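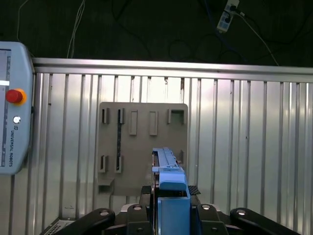

Erel opens the gates of Plalside with new space opera roleplaying game

4 June 2021 - Tabletop publisher Erel is delighted to announce the release of Plalside, a roleplaying game set among the river moons and drifting monasteries of a galaxy that has just lost its only map. The rulebook is out today in print and as a PDF, and we can't wait for people to start arguing over who gets to fly the ship.

Plalside is a game for two to five players. One takes the part of the Chartkeeper, who looks after the story, and everyone else plays a pilgrim, pilot, smuggler or runaway novice trying to find a way home by the old star roads. Characters can be made in the time it takes to boil a kettle and drink what's in it, and a full adventure fits comfortably into an evening.

The game began as a set of home rules and grew during a public playtest that opened in January. A total of 2,773 people signed up to try it, and their notes changed the book from top to bottom. The duelling rules were rewritten twice. The singing rules, which we had very nearly cut, came back bigger than ever because so many groups asked for them! 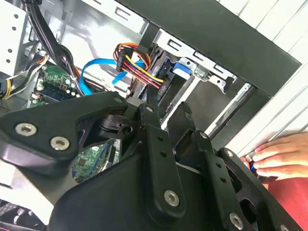

THE SETTING

For longer than any record tells, two orders have watched over the star roads. The Xenos hold that every road is alive and must be asked before it is travelled. They live simply, own little and carry a length of knotted cord in which they keep the names of those they have guided. The Sarken believe the roads were built, and that whatever was built can be mended, moved or closed. They are brilliant, stubborn and often generous, and they have never forgiven the Xenos for the loss of the Ninth Gate.

Neither order is the villain of the game. Players may join one, both or neither, and some of the best moments in the playtest came from tables where a Xenos guide and a Sarken roadwright had to share a cabin.

WHAT'S IN THE BOOK

The rulebook has 35 ready-made worlds, each with its own customs, dangers and local rumours, along with rules for travel, duelling, bargaining and song. There is also a starter adventure, The Lamp at Low Harbour, written with first-time Chartkeepers in mind. All you need to play is a pair of ordinary six-sided dice, pencils and some paper.
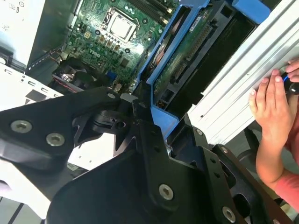

The inside of an open Dell desktop computer, with its green motherboard and blue plastic drive cage.

AVAILABILITY

Plalside is available now from the Erel web shop and from independent game shops. Every printed copy comes with the PDF at no extra charge - just keep your receipt. Character sheets and a short preview of the rules are free to download.

Review copies can be requested through the press page on the Erel website.

ABOUT EREL

Erel is a small independent publisher of roleplaying and storytelling games, with a fondness for strange planets and long journeys.

ENDS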